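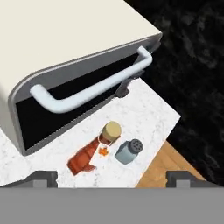 How a Kitchen Robot Is Set Up and Looked After

A robot that works in a kitchen has to be prepared before it can do a job as simple as opening a door. This page explains how one machine is set up, checked and repaired. The machine is called Oneo. It is a single arm with a gripper at the end, and it is looked after by two technicians, Korkor Ackah and Fuseini Sulemana.

The parts of the machine

Oneo's arm is made of stiff sections joined together. Each place where two sections meet is called a joint. Inside every joint is a motor, which turns it, and a sensor, which measures how far it has turned.

At the end of the arm is the gripper. A gripper does the work of a hand, but it has only two fingers. They do not bend like yours. They slide towards each other to hold something and slide apart to let it go. The wide, flat part that joins the fingers is called the palm.

Oneo also has a camera that looks out past the fingers. A computer uses the picture to work out where things are.

Practising in a simulation

Before the real arm moves, the job is tried in a simulation. A simulation is a model of the world inside a computer, a bit like the world in a video game. It can have a worktop, a floor, an appliance with a handle and a few small things such as jars and bottles. The computer calculates what would happen if the gripper touched any of them.

Mistakes in a simulation do no damage. If a bottle is knocked over, the program is started again and the bottle is back in its place. Oneo's door-opening program was run 1,358 times in this way. It worked 1,038 times. The technicians studied the other runs to find out what had gone wrong. In many of them the fingers had closed too early and missed the handle.

Small objects are put in different positions from one run to the next. Some may be upright and others on their side. A robot that has only practised with a tidy worktop may not know what to do with an untidy one.

Setting up the arm

The real arm is bolted to a heavy base. Korkor checks the base with a spirit level, a tool with a bubble in it that shows whether something is flat. If the base leans, the arm will reach for the wrong place.

The next step is called homing. Each joint turns slowly until it reaches a known position, and the computer calls that position zero. All other movements are measured from there. You do the same thing when you line up the end of a ruler before you measure a pencil.

After homing comes calibration, which means checking a measurement and correcting it. A card printed with black and white squares is placed on the worktop. The camera looks at the card and the computer works out where it is. The arm then moves the gripper to one corner. If the gripper stops beside the corner, Korkor measures the gap and enters a correction.

Last of all, the grip is set. Too little force and the fingers slip off a handle. Too much and they can crack a jar. Oneo's gripper may push with no more than 40 newtons. A newton is a unit of force. Holding up a small apple takes one newton.

Looking after the gripper

The fingers wear out sooner than any other part of Oneo. Each one has a rubber pad that helps it to hold things, and the pads become smooth with use. Fuseini looks at them every morning and wipes off any grease with a damp cloth.

The gripper keeps a count of how many times it has closed. At 2,000 closings both pads are changed, even if only one is worn. A new pad is thicker than an old one, so a mixed pair would not meet in the middle.

Cables are checked too. They run along the arm and bend whenever it moves. A cable with a split in its cover is replaced the same day.

A repair

In October the left finger began to stop before it had closed fully. Fuseini switched off the power, locked the switch and waited for the motors to stop. He took out four screws and lifted off the palm cover. Crumbs had collected in the groove where the finger slides.

He brushed out the groove, put in a thin line of fresh grease and fitted the cover again. The arm was homed and the gripper opened and closed slowly ten times. Then the card with the squares came out again, as calibration is repeated after every repair.

Words to know

Calibration: checking a measurement and correcting it.
Gripper: the part of a robot that holds things.
Homing: moving each joint to its zero position.
Joint: a place where two sections of the arm meet.
Newton: a unit of force.
Simulation: a model of the world inside a computer.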